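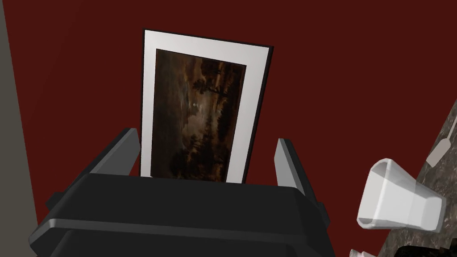

Nondance Releases Simulated Household Handling Set

Nondance has released Pruten, a collection of simulated examples for training robot arms to pick up and move household objects. The first version holds 1,000 recorded episodes in 50 rendered rooms and is open to research groups on request.

Each episode pairs the view from the gripper with the arm's joint positions and a short written instruction. Objects include cups, kitchen utensils and framed pictures. Operators steered the arm by hand controller in 864 of the episodes. The remainder were produced by a scripted planner and are labeled that way.

"Flat, thin things were missing from our earlier data," said Kiyoshi Miyazaki, who leads data collection at Nondance. "A picture frame has to be gripped by its edges, and the learning system needs plenty of examples of that."

Failed grasps were kept in the set and tagged. Minoru Fukuda, a software engineer on the project, said users can filter them out with a single setting.

Sadowski, the company's simulation partner, supplied the room models and surface textures. A further 150 episodes covering drawers and cabinet doors are planned for May.

Requests for access should go to the Nondance data office and include the name of the research group and the intended use.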